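My Rosier sweater went fuzzy and a size too big, can I save it?

Posted in Knitwear and Care, 19/10/2023

Hi everyone! I bought a Rosier crew neck in August (merino mix, 34 dollars in the sale, so not a family heirloom, but I love it) and after a handful of wears it has pills under both arms and the body has grown – I swear it reaches my hips now. I've only washed it by hand. Do I shave it, shrink it or give up?

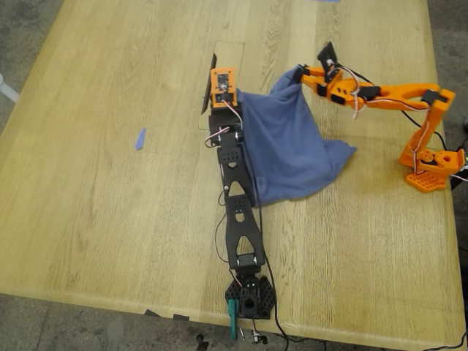 Blue cloth on the oak table

I also have a cardigan from Alow that I wear just as much, and it still looks new, so I'm wondering if it's me or the yarn.

mossy_hem

It's the yarn, mostly! Soft, loosely spun merino pills early and then calms down once the short fibers have come away. Go over it with a sweater comb, lightly, with the knit lying flat and never pulled tight.

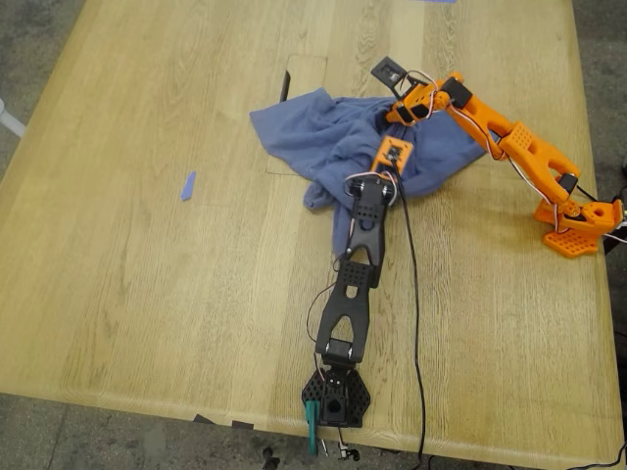

As for the length, my guess is that it's been on a hanger. Wet wool is heavy and it stretches under its own weight, so press the water out in a towel, lay the sweater down and nudge it back to the measurements you want. I keep the measurements of all my good knits in a notebook (my daughter teases me about this) and it has saved me more than once.

Ghaffari

Just buy a new one lol. Usport has plain ones in every color and I toss mine in the machine.

purl_and_pine

Please don't give up yet! Mine grew too, and a soak in cool water with a little wool wash brought most of it back.

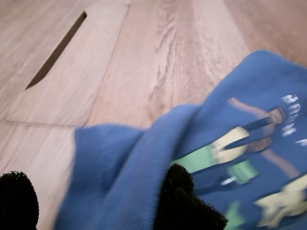 Drying is where people get impatient, and I include myself. Give it a good day or two, flip it once, and keep it away from the radiator. If you haven't got a rack, a floor with a light wood grain like this one will do, with a thick towel down first so the boards stay dry. And fold it when you put it away – shoulders never recover from hangers!

tildas_attic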